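How to test a two-armed robot on kitchen chores

People keep asking whether a robot can put the kitchen straight yet. A fair answer depends on which job you mean, so at Evard we split "the kitchen" into small jobs and score each one on its own. You can do the same with any pair of arms and a spare table.

1. Lay out the table

Cover the top with a mat in one dull colour. Use ordinary things from an ordinary shop: a pan with a lid, a few plates in a stand, mugs on a mug tree, a small oven. Don't buy special handles. Mark the start position of each item in pencil so that the next person can put it all back.
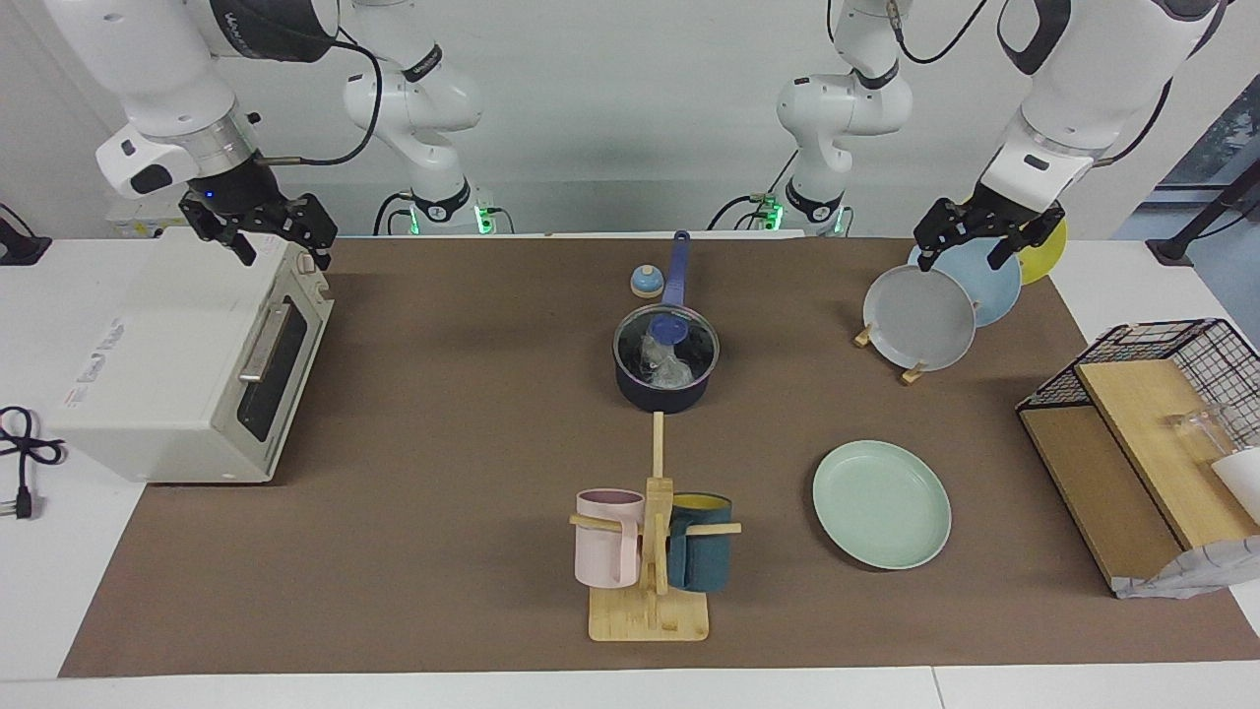
Keep a second sheet for the starting layout and change one thing at a time. If you move the plates and the pan together, you won't know which of them caused a miss.

2. Write the jobs down

Each job needs one line and a clear finish. "Tidy the plates" is no good. "Plate upright in the stand, arm clear of the table" is fine. Our list at present:

Put a plate in the stand
Take a plate out
Hang a mug on a peg
Lift the lid off the pan and lay it on the mat
Take a plastic bag out of the pan
Open the oven door

3. Run and score

Do 30 runs of each job. Stop a run after 2 minutes and mark it as a miss. Janaka Chowdhury wrote our first score sheet with a column for "nearly", and we took it out in June. A mug that is nearly on its peg ends up on the floor.

Run the soft items last. Plates and lids keep their shape, and a planned grip will usually suit the next try as well. Bags and cloths fold differently each time.

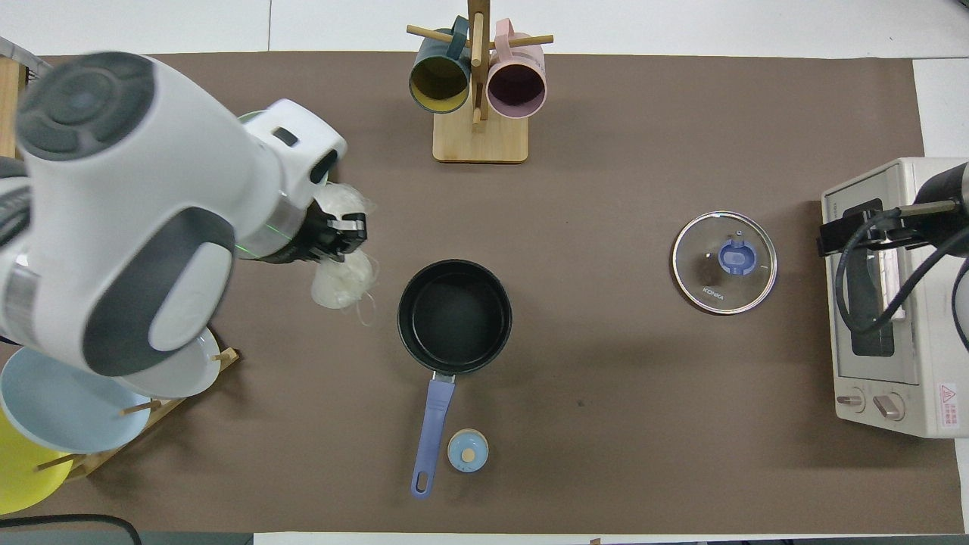 Score a bag as done only when it has left the gripper and the gripper is open. Thin plastic clings to the fingers, and Sunita Dubey now checks both fingertips before she signs off a run.

4. Read the results

Look at each job by itself before working out a total. A set-up that scores 72 per cent on plates and 50 per cent on bags is some use for putting crockery away and not much use for unpacking shopping. Note the time as well. If a person has to stand by with a hand near the stop button, count their minutes too.

So can it do the chores? Single jobs on a known table, yes, slowly. A whole kitchen after dinner, no. Repeat the full list whenever you change the grippers or the software, and keep the old sheets.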